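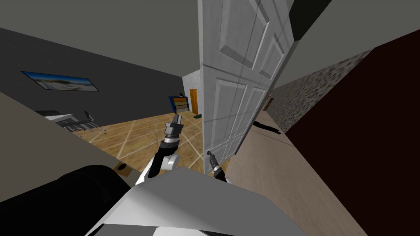
Planning the Dillent purchase: a small gallery

When we started saving for a two-armed helper for the day rooms at Laltham, I imagined we would read a few brochures and pick the nicest one. Well, that was August, and we are still learning! These rendered views come from the simulated flat where Kolbrún Hauksdóttir has been trying out the jobs on our list before we commit any money – doors first, then drawers.

Doors
The white panelled door stands open with both arms reaching towards it. Doors took up more of our meeting than anything else, and Waldemar Jakubowski has put five of them in the first year's budget, with two spare grippers as a separate line.

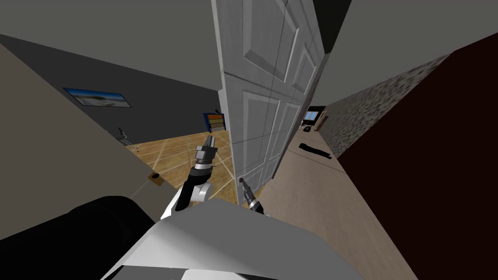
Drawers and cupboards
A round brown knob on a grey drawer front, with the gripper open below it. We have 65 handles and knobs across the building, so Iveta Ondrejka would like a price for spare fingers too, and I think she is quite right to ask. 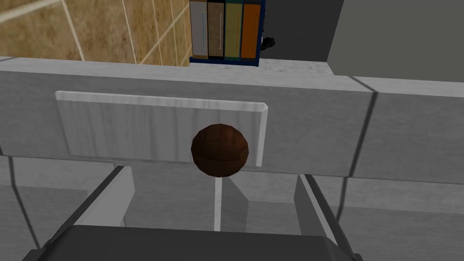
Renders: Kolbrún Hauksdóttir / Dustness

Quotes from Snorradóttir are due back with Elie Tarawneh by June 9, 2023, and he will gladly go through the figures with anyone who would like to sit down over them.

Agnes Swanson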